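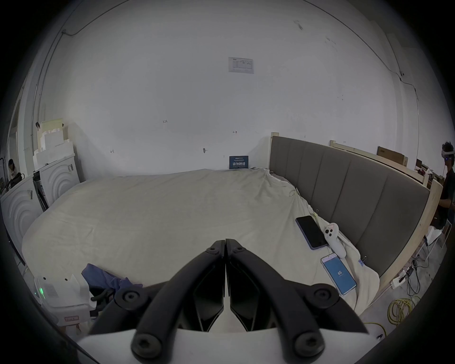
Achievement run checklist — Bellell, before you start a save

Last gone through in January, after the second big patch

I keep this list for my own runs and a few people asked for it, so I've typed up the comments as well. It's for Bellell on mobile, the puzzle one with the lanterns and pulleys. If you're playing the old tablet version most of it still holds, but section 3 won't make much sense to you.

I mark each line OK, CHECK or FAIL. A FAIL in section 1 means I don't start. A FAIL anywhere else I'll usually live with.

1. SAVE SAFETY

1.1 Cloud save switched on and showing today's time — OK
Open the settings, tap the little cloud and wait for the tick. I once lost all of Danladi (that's World 4, the marsh one) by trusting a grey tick. Grey means it has queued the save. Green means it has sent it. I only found this out from a help page three menus deep.

1.2 Second save slot empty — OK
You want a spare for the two achievements that need a fresh file. I keep slot 2 clear and slot 3 for messing about.

1.3 Auto-update switched off during a run — CHECK
I keep forgetting. The game updated halfway through my last attempt and moved a lever in 4-11, which made my notes for that level useless.

1.4 Battery over half before a timed world — OK
The game dims itself in low power mode and I can't see the dark ropes against the dark walls. Could be my eyes!

2. WORLD BY WORLD

2.1 Brilturgate (World 1), all lanterns lit — OK
Easy. If you're missing one it's in 1-7, behind the bell. Pull the bell down and hold it, don't tap it. I must have tapped that bell for a whole evening before my niece leaned over and held it down.

2.2 Brilturgate, "No Hands" badge — OK
Finish any level without touching the left pulley. Use 1-2, where the left pulley does nothing anyway.

2.3 World 2, "Featherweight" — OK
Finish with the light crate only. The game doesn't tell you which crate is the light one, and they swapped the colours in the patch. It's now the one that swings a bit when the level loads. Watch for that before you touch anything.

2.4 World 3, all levels under par time — CHECK
I've done this but the badge shows as locked on one of my two files. Replaying 3-1 under par made it pop for Zinhle Xaba, who wrote the first guide I ever used for this game. Didn't work for me. I'm leaving it as CHECK until I've tried it on a clean install.

2.5 Danladi (World 4), water levels — OK
Drain the water first and then look for lanterns. You can do it the other way round and I used to, but two of the lanterns float off the top of the screen and you have to restart.

2.6 Danladi, "Dry Socks" — FAIL
All of World 4 in one sitting with no splash. I have never got this. My best is 4-9, and then I got cocky with the second raft. If you have done it, please write to me and tell me what you do about the frog.

3. TOTALS AND COUNTERS

3.1 Badge count matches the level screens — FAIL
There should be 106. The main menu says so and so does the trophy page. Counting by hand through the worlds I get fewer, and I've been through it twice with a pencil. My guess is the seasonal ones are in the total but have no page of their own outside their season.

3.2 Coins over 2000 before opening the workshop — OK
You don't strictly need them, but the "Big Spender" badge wants it all spent in one visit. If you've been dribbling coins away on hats (I had) you'll be grinding 2-5 for a while. It pays 42 a go if you catch both bags and takes less than a minute.

3.3 Rope cuts counter working — CHECK
The counter sits on 81 and then jumps. I've seen it do this on two phones so I think it's just how it is. It catches up when you close the game and open it again. Don't reset it, whatever the pop-up says.

4. PRUVANCE (THE BONUS WORLD)

4.1 Unlocked properly, through the mirror in 4-15 — OK
There's a paid unlock as well. It opens the levels but you miss the "Looking Glass" badge, and there's no way back to it on that file. I'd check this one twice. It's the only thing on the page that can spoil a whole save.

4.2 Sound on for P-3 and P-6 — OK
Both are solved by ear. Headphones help a lot with P-6, where the clicks come from the left or the right and that's your whole clue.

4.3 Ghost rope visible — CHECK
Set brightness to full and turn off any night filter. On some phones it still only shows as a faint shimmer. Go slowly and it does come up in the end.

4.4 Final level, three lanterns and under par on the same go — OK
It has to be the same go! I did them separately, felt very pleased with myself, and got nothing. The route is top lantern, bottom lantern, then let the counterweight carry you to the middle one. Cut the third rope late, later than feels right.

5. AFTER THE RUN

5.1 Trophy page opened once while online — OK
The badges don't count on your profile until you do.

5.2 Notes updated — CHECK
Still need to redo 4-11 with the lever in its new place, and 2-8 has a quicker way with the hook that I haven't written down yet.

5.3 Slot 2 cleared for next time — FAIL
I've put a file in it called "frog practice" and I'm not deleting it.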